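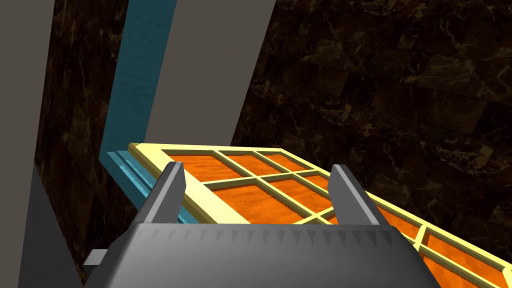
Ginel Sim Set

Student robotics project, data card, version 2
Last updated Tuesday, October 21, 2025

Summary

Ginel is a set of simulated manipulation episodes recorded by the Fistemley robotics club for its capstone project. All episodes come from a physics simulator with randomised surface textures and colours. No real-world footage is included. The set was built to train a small visuomotor policy on panel and door tasks.

Contents

498 episodes in total
300 teleoperated by club members
198 generated by replaying those demonstrations with perturbed start poses
16 scene layouts, each with its own panel geometry
Image size 224 x 224, wrist view, colour only

Each episode folder holds the image sequence, joint positions, gripper opening, and a text instruction. Units are metres and radians. Gripper opening is normalised, with 1 meaning fully open.

Textures

Wall, panel and frame materials are drawn independently, so combinations such as dark veined marble behind an orange wood-grain panel are expected. Texture seeds are stored in the episode metadata. Do not use colour to identify an object class.

Splits

Splits are by layout. Layouts 1 to 12 are training, 13 and 14 validation, 15 and 16 test. Version 1 split by episode and leaked layouts into the test set; results from it should not be compared with these.

Known issues

Layout 7 has a hinge friction value ten times too high. Left in.
Fingers can interpenetrate thin frame edges by a few millimetres on fast approaches.
Instructions use "door" and "panel" interchangeably.
Success labels were assigned by a joint-angle threshold and have not been checked by hand.

Usage

Run the Lorska loader from the repository root. It expects the unzipped folder to be called ginel_v2. Older copies of the loader read the gripper channel inverted.

Maintainers

Chutima Nakpan (simulation, textures)
Theerawat Phetsri (teleoperation, labelling)
Faculty supervisor: Chalerm Kaewmanee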